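**Terrazzo** is a hard floor made from chips of stone or glass set in a binder, then ground flat and polished until the speckles show. It's one of the great recycling stories in building! Marble workers in Venice swept up their offcuts, pressed them into clay on their own terraces, and rubbed the surface smooth (goat's milk was an early sealer).

Older floors use cement as the binder. Many newer ones use epoxy, which can be poured thinner and comes in nearly any color. Thin metal strips divide large floors into panels and help control cracking, and they also let designers draw curves, stars and even whole maps underfoot.

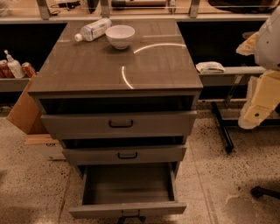

Sarla Srivastava

Chip size changes everything. Small chips give a fine, even speckle that suits offices and hallways, while the bold Palladiana style uses big broken slabs of marble, each one placed by hand. Grinding starts with coarse stones and moves to finer ones, and the color gets deeper with every pass. A well-kept floor can be ground and polished again decades later and come up beautifully bright.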